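Guest Reviews and Repeat Bookings at a Small Hotel
Project report, Hospitality Management, spring term 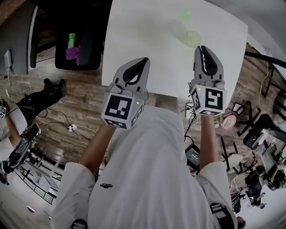
Fig. 1. Pale green cup on a white tabletop, with the two hand-held grippers.

Author: Þórey Ladefoged

1. Background
The Llanos is a family-run hotel with 70 rooms, a breakfast room and a small bar. The owners wanted to know why guests who gave good scores often did not come back. My task was to read the written reviews and find out which comments went along with a second booking.

2. Method
I used 300 reviews from the hotel's booking system, Cotora. Each review was matched with the guest's later bookings, if there were any, and the names were then removed. I sorted the comments under three headings: room, staff and food. A review could go under more than one heading. Reviews with a score but no text were left out.

I also spoke with the front desk manager on a Tuesday afternoon when check-in was slow. Her answers helped me understand some of the complaints, mostly the ones about room changes.

3. Results
Comments on the room were the most common. Guests wrote about noise from the parking lot, old carpets and the view. A complaint about the carpet did not seem to matter much, and several of those guests booked again. Noise was different. Very few guests who wrote about noise returned.

Staff comments were nearly all positive. Guests who mentioned a staff member by name were the group most likely to come back.

Food comments were mixed. Breakfast was liked, but the bar menu was called short and overpriced. I found no clear link between food and repeat bookings.

4. Problems
Some guests book through a travel agency, Sasach, and show up in Cotora under the agency's name. Their return visits could not be traced, so the real number of repeat guests is higher than my count. Sorting was done by one person only, and a few reviews were hard to place.

5. Suggestions
Rooms facing the parking lot should be given out last, and guests should be told at booking which side they are on. New carpets can wait until the windows on that side have been replaced.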